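Materials Trials Technician (Additive Manufacturing), Wedby

Dasusero is looking for a technician to join the small team that runs our print trials in Mollville. We make resins and filaments for people who print big, awkward things, such as ducting, boat fittings and moulds for concrete, and before any of it goes out of the door somebody has to print with it, break it, write down how it broke and then print it again. We would very much like that somebody to be you!

The post is based at our Wedby workshop, a pleasant building with good light and a kettle that is rarely cold. You would be working with Gerrit Dijkstra, who has looked after the trials since we had a single second-hand machine, and who is patient with questions (he asks a fair few himself). There are 16 printers on the floor now, and you would get to know all of them, including the two that sulk in damp weather.

Day to day you would be setting up builds, swapping nozzles and vats, cleaning and curing parts, cutting test bars and keeping the trial records tidy enough that the rest of us can read them. From August a good share of your time will go on Magagula, our new fibre-filled filament, which is lovely stuff when it behaves and still needs a lot of coaxing on long prints.
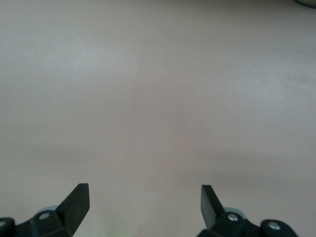 A pale, fine-grained surface between two black gripper fingers.

You don't need a degree. We would like you to have used a 3D printer enough to have had some failures with it, whether at work, at college or in the spare room, and to be happy measuring things carefully. Experience with composites, injection moulding or a test lab would be a real help, but we have taught people from bakeries and bike shops before now and would gladly do so again.

The contract is for 24 months to begin with, at 40 hours a week, and we're open to a shorter week if that suits you better. You would have six weeks' leave, a pension, safety boots that fit and a training budget we do nag people to spend.

To apply, send us a CV and a page or so about something you have made, marked for Gerrit's attention at the Wedby workshop. Photos are welcome, and so are disasters. If you'd like to come and have a look round first, just ring the front desk and ask.

Posted 2026-05-21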